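Hand-held grippers vs. remote control for bottle tasks

kbezerra
We're teaching an arm to handle a blue plastic bottle next to a divided box. One gripper in each hand, no arm involved yet. Is 40 demos enough to start?
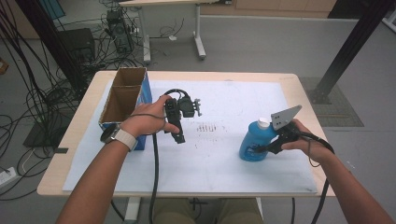

Reply 2 - opalma
No. I'd do 289 like we did at Womau. And use remote control - you only record moves the arm can make.

The wrist view matters too. Up close a bottle is just blue,

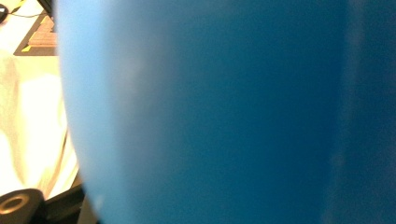 so the model has little to go on. Vary your starts.

Reply 3 - toledo_o
Disagree on remote control. It took me roughly three times as long. I'd start each demo with the fingers wide open over a mostly blank white surface.

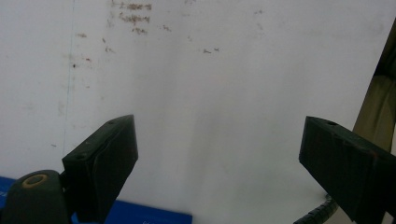

1 min read

kbezerra
Trying that. Grip at the neck or lower down?

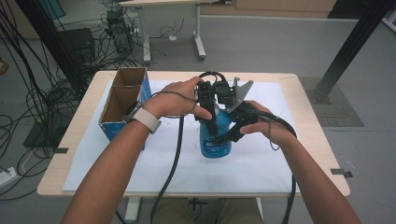 Reply 5 - opalma
Neck, but go slow. I still say remote.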